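Clasgate Exhibit Stamper, Model 65

Sooner or later every trial lawyer sits at a kitchen table at midnight, putting tiny numbered stickers on 722 pages and discovering at page 700 that there are two Exhibit 41s. The Clasgate was built by people who have done this and are still a little bitter.

It prints a case name, exhibit number and page number in one pull of the handle. The number wheel advances by itself and locks between pulls, so bumping it with an elbow won't promote your client's invoice to a new exhibit. It will not tell you whether the invoice is admissible. You went to school for that.
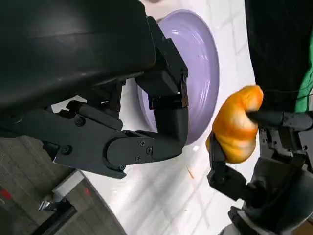 The ink pad is good for 3,972 impressions, a figure our tester Tanvir Begum reached by hand and would prefer not to discuss. Replacement pads come in black, blue and a red that judges in Petthorpe have asked us to stop selling there.

In the box
Stamper with six-digit wheel
One black pad
100 blank divider tabs
Setup card (one side, large type)

Fits paper up to legal size. Does not fit binders, whatever the last paralegal told you.

Also works with Ondrejka tab sets. Sivex pads are the wrong width and will leave you with half a number.

Orders placed by Friday, October 10, 2025 ship with a second pad. Returns accepted until the end of January, inked or not.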